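Search posts
Search

Embla Hägglund
17th April

1/ I promised to write down how I organize food containers in my small kitchen, because three people asked me in messages and I answered all of them differently. So now it is one thread. English is not my first language, please be kind with my prepositions.

2/ First, the size of the problem. My kitchen has one upper cabinet, one deep drawer and a white table. The table is where I do everything: cutting, packing, bills, coffee. When the containers live on the table, there is no table anymore.

3/ In December I took out every container I owned and put them on the floor of the hall. There were 102 pieces, if I count the lids as separate pieces. I counted them as separate pieces, because they behaved like separate pieces.

4/ Many lids had no box. A few boxes had no lid, and I had been using a plate on top of them for years. My neighbor Gergely Szalai came to return a drill and had to step over everything. He took home four lids that fit his boxes. I still don't understand how this is possible, but we have probably been exchanging soup for too long.

5/ My rule for keeping: the lid must close with one hand, and I must be able to see through the side. Old ice cream tubs went out. I liked them very much, but I never knew what was inside, and I have thawed strawberry jam for dinner more than one time.

6/ What I kept is mostly Plakis, the flat long ones, and a few square Iyer boxes for the freezer. I don't say they are the best. They are the ones I had the most of, so the rest had to go.

7/ If you have to buy new ones, buy only one shape for each job. I use long and low for leftovers, square for freezer, round for nothing. Round containers waste the corners of the shelf. My mother disagrees with this and she has a much bigger kitchen.

8/ About stickers. The new boxes come with a small label on the lid and I used to remove all of them on the first evening, with oil and a spoon. Now I only do it when it starts to peel. It was one hour of my life for every set and the food did not taste better.

9/ For my own labels I use paper tape and a pencil. The pencil stays readable in the freezer, the marker on my tape did not. I write what it is and the day I cooked it. No recipe names, only "lentils" or "rice", otherwise I become too creative and nobody understands it, including me.

10/ The wire panels are from Bendari, sold as parts for a storage cube. I never built the cube. White metal with square openings, and they cost me 225 for the pack, which I thought was too much until I saw how many places I can use them. One stands in the cabinet between the lids and the boxes.

11/ And on the table there is also white grid, going along the back and around the side like a low fence. I put the container I'm using close to it, near the back edge, and the big part in front stays for working. Clear box, blue rim on the lid, very easy to find in the morning when I am not awake. 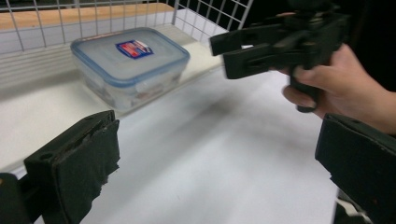

12/ The lids. I tried keeping each lid on its own box. It is the tidy solution and it takes double space, so in a small kitchen it loses. Now the boxes are stacked inside each other and the lids stand on their side behind the grid, like records in a shop.

13/ Biggest lid at the back, smallest in front. If I put one in the wrong place I notice it immediately, because it hides the others. My husband doesn't notice it. We are working on that.

14/ The drawer holds only the boxes with food that does not need cold: nuts, raisins, tea, the good crackers. I put the tape label on the lid for these, because I look at them from above. In the refrigerator the label goes on the short side. It took me a long time to see that these are two different situations.

15/ Washing. Lids with a groove keep water in it. I shake them, then I stand them against the wire panel with a towel under, and I leave them until evening. If I close them too early they smell like an old vase.

16/ For tomato stains: wet the box with a little cooking oil before the sauce goes in, and wipe it out. It helps, not perfectly. I have also put stained boxes in the window on a sunny day and they became paler. Some of them will be orange forever and I use those for carrots.

17/ Someone asked about the Plirent drawer inserts. I had them and I gave them away. The sections are made for cutlery, I think, and my long boxes stood on top of them like a bridge. If your boxes are small it can be good.

18/ Someone else asked how I decide what stays on the table. Maximum 2 containers, and only for things we will eat the same day. In the evening they go in the refrigerator or they get washed. On weeks when I work late this rule doesn't exist.

19/ Freezer: I keep a paper on the door with what is inside, and I cross it out when I take it. The paper now has three different handwritings and one of them is very optimistic about how much goulash we have.

20/ Also please measure the shelf before you buy anything. Measure the height with the lid on. I measured without the lid, and I had to carry a full set back to the store on the bus, in the rain, with the receipt inside one of the boxes so it would stay dry.

21/ I see this thread was already saved 2,191 times, and I am a little nervous that so many people will look at how I keep my raisins. Thank you!

22/ To answer the question that comes most: yes, you can cut the wire panels with a strong cutter, but the ends are sharp. I covered mine with the small rubber caps that are sold for knitting needles. Size medium was too loose, small was correct.

23/ Next I will try to do the spice shelf. I have two jars of cumin open and I think one more behind the flour. If you have a system for spices that works when the shelf is higher than your eyes, please write it under this post, I will read all of them tonight after dinner.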